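Tostberg Service Desk
Furnishings and Soft Goods
Ticket 319: Black table covering, Gramier range, gray cast and lint after cleaning
Site: Whitfield
Status: Closed, with follow-up in May
Priority: Normal
Category: Fabric care

Summary of request

The Whitfield office reported that the black Gramier covering on the long table in the workroom had developed a gray cast after its last cleaning. The request also mentioned lint that returned shortly after brushing, and a line along one fold where the cloth looked lighter than the surface on either side. The office asked whether the covering was faulty, whether it could be restored, and whether a replacement could be issued under the supply agreement.

The covering is a single length, 46 inches wide, supplied with plain hemmed edges. It is laid over the table without clips. According to the site record, it had been in use for 5 months when the ticket was opened and had been cleaned on site each time. A second length of the same cloth is held in the supply closet, still folded.

Information requested from the site

The service desk asked the office to confirm the following before any product was applied to the cloth.

The method used at the last cleaning, including the detergent and the water setting.
Whether fabric softener or a dryer sheet had been used at any time.
Whether the covering had been washed with other items, and what those items were.
Whether the gray cast was even across the cloth or stronger in certain places.
Whether the mark along the fold could be felt with a fingertip.
Whether any tape, film or adhesive label had been in contact with the surface.

The office was asked to leave the covering in place and not to iron it until the answers had been reviewed.

Site response

The office replied that the covering had gone through a warm wash with a powdered detergent. Softener had been added. The load included two white hand towels, which were described as fairly new. The covering had then been dried in a tumble dryer on the regular setting and folded while still warm.

The gray cast was reported as general but stronger toward the middle of the table. The lighter line followed the lengthwise fold and could not be felt. The office was unsure about tape and stated that packing materials are sometimes opened on the table. It added that the cloth had looked satisfactory when first delivered and that the change was easiest to notice in the afternoon, when light from the window falls along the table.

The office also noted that a lint roller had been used several times. Each use improved the appearance for a short period.
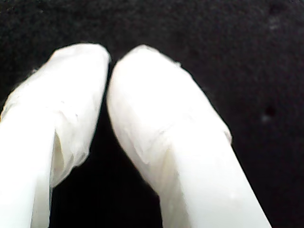

Roman Jabłońska
Soft Goods Support, Tostberg
Last updated 13th August

Assessment

A black cloth with a fine surface texture will show pale material more readily than a lighter or smoother one. Fiber, powder and scraps of film all become visible against it, and small particles may settle into the texture where a dry cloth will not lift them. The reported symptoms were therefore reviewed as three separate matters: lint, residue and the line along the fold.

Lint. The white hand towels are the most likely source. New towels shed loose fiber in the wash, and the fiber is drawn to dark cloth in the same load. Softener may also leave a light coating that holds it in place. The lint roller removes what is on the surface but can leave a trace of its own adhesive if it is pressed hard or used with an old sheet.

Residue. Powdered detergent does not always dissolve fully when the drum is crowded. A covering of this length tends to fold on itself during the wash, and rinse water does not reach the inner layers evenly. This would be consistent with a cast that is stronger toward the middle.

Fold line. A line that can be seen but not felt may be an area of flattened texture, or it may be wear to the color at the fold. The first can often be improved. The second cannot be reversed at home or in an office laundry room, and the desk does not recommend fabric dye on this range.

No fault in the cloth was identified on the information supplied. The replacement request was placed on hold until the cleaning steps below had been carried out.

Recommended steps

Take the covering outdoors or to a clear area and shake it from both short ends. Lay it face up on a clean, dry surface. Brush it with a soft clothes brush in one direction only, starting at the center and working toward the hem. Clean the brush often.

Test a corner before washing. Dampen a white cotton cloth with cool water and press it against the back of the hem. If dark color transfers to the white cloth, stop and report the result on the ticket.

Wash the covering alone on a cool, gentle cycle with a small amount of liquid detergent suitable for dark fabrics. Do not add softener, bleach or a stain remover. Run a second rinse. The drum should have enough free space for the cloth to move.

Remove the covering promptly and hang it over a wide rail with the fold line away from the rail. Smooth it by hand. Do not use the tumble dryer for this treatment.

When the cloth is fully dry, place it face down on a clean towel that does not shed. Steam the back lightly along the fold line, keeping the iron just above the cloth. Allow it to cool flat, then turn it over and brush the face once more.

Inspect the result from both ends of the table. Light falling across a textured cloth can make one direction appear grayer than the other, and this should not be mistaken for residue.

First follow-up

The office confirmed that no color had transferred in the corner test and that the wash had been carried out as instructed. The general cast was described as much reduced. Some lint remained near one hem. The fold line was still visible but only from the window side.

The office asked whether a second wash should be carried out immediately. The desk advised against this. Repeated washing places unnecessary wear on the color, and the remaining lint was confined to a small area. The office was asked to brush the hem again and to wipe it with a barely damp, lint-free cloth, following the direction of the brushing.

A further question concerned small, clear fragments noticed along the seam. The office believed these to be from packing film. The desk advised lifting them with blunt tweezers or the edge of a card. Adhesive tape should not be pressed onto the fabric to collect them. If a fragment is attached by adhesive, it should be left alone and reported, as rubbing may spread the adhesive into the texture.

Second follow-up

The office reported that the hem was clear and that the fragments had come away without difficulty. The covering had been returned to the table. A faint line remained along the fold and was considered acceptable for everyday use.

The office asked whether the stored length could be used in rotation. This was approved. Both lengths are from the same supply, although the desk noted that a cloth in regular use may look slightly softer in color beside one that has been kept folded. Laying the two side by side is not recommended where an exact match is needed.

Storage and routine care

The following arrangements were agreed with Whitfield and added to the site record in Fonolero.

The covering not in use will be rolled on a cardboard tube with the face inward. It will be kept in a cotton bag, away from towels and cleaning cloths. If a tube is not available, the cloth may be folded loosely and refolded in a different place each month.

The covering in use will be brushed weekly and shaken out when it is changed. Spills will be blotted with a plain white cloth. Washing will take place only when brushing is no longer sufficient, and the covering will be washed alone.

Tape, labels and packing film will be kept off the cloth where practical. Boxes are to be opened on the side counter. Film that has begun to crumple or tear should be handled with care near the table, as loose scraps are easily missed until they have worked down into the seam.

Lint rollers may be used for light touch-ups with a fresh sheet and gentle pressure. They are not to replace brushing.

Replacement request

The request was declined at this stage. The supply agreement covers faults in weave, stitching and color present at delivery. It does not cover lint from other items, detergent residue or fold wear. The office was informed that it may reopen the request if the cloth begins to fray, if the color transfers in a future corner test, or if the fold line becomes wider.

Whitfield may also order an additional length at the standard site rate. Delivery can take up to 6 weeks. The order should state the width and ask for the length to be supplied rolled.

Closing note

The office accepted the outcome and asked that the wash instructions be attached to the supply closet door. A printable copy was sent to the site contact. The ticket is closed. The condition of both lengths will be checked in May, and any new report before then should quote the ticket number so that the cleaning history can be reviewed with it.

Related topics: Washing dark table coverings; Removing adhesive from textured cloth; Ordering Gramier by the length; Updating a Fonolero site record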